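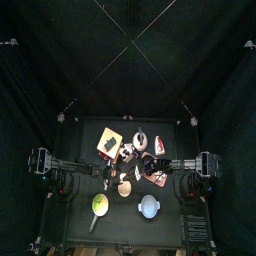
Kitchen things spread out on a black worktable.

Kitchen Tips I No Longer Believe (and a Few I Do)

I have been collecting kitchen advice since my first apartment, and most of it doesn't survive being tried. What follows is from the last few months of trying. Your kitchen may differ.

Vinegar and baking soda for a slow drain

It fizzes, which makes people feel good. Then the two cancel each other out and you have poured slightly salty water down the sink. My drain was just as slow afterward. A plastic drain snake cost me 3 dollars and pulled up something I won't describe. Buy the snake.

Lemon in the garbage disposal

Smells nice until dinner. If the disposal stinks, the gunk is on the underside of the rubber flap. Switch the power off at the breaker, put on a glove and scrub the flap with an old toothbrush and dish soap. Perla Ventura wrote in to say she does this every February whether it needs it or not. Mine needs it a lot more often than that.

A wooden spoon across the pot

The spoon is supposed to stop a boil-over. It does pop the first bubbles, and it buys you maybe long enough to cross the room. Once the spoon heats up, the foam climbs right over it. Turning the burner down works every time and leaves you with a clean spoon.

The float test for eggs

Half true, and people lean on it too hard. An egg takes in air through the shell as it ages, so an old one stands up or floats in a bowl of water. That tells you its age. It does not tell you whether it's safe, and I have cracked floaters that were perfectly fine in a cake. Crack each egg into a cup first and use your nose. Chun-yin Cheng swears by writing the purchase date on the carton in marker — dull advice, and better than the bowl.

While I'm on eggs: adding salt to the water does nothing for peeling that I could detect. Starting them in water that's already boiling does. So does an ice bath. 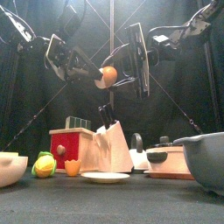 Rice in the salt shaker

This one I expected to knock down, and I can't. Ten grains or so in the shaker kept the salt pouring through a sticky summer, while the shaker without rice turned into a brick. Use dry, uncooked rice and change it when you refill.

Freezing a sponge to kill germs

No. Cold puts most of them to sleep and they wake up on your plates. Throw the sponge out, or switch to dishcloths and run them through a hot wash.

Onions and tears

Things I tried: bread in the mouth, a candle by the board, chewing gum, cutting under running water (please don't, it's slippery). What helped was a sharp knife and a half hour in the fridge for the onion. Obed Gyamfi recommends swim goggles, and he's right, but I refuse.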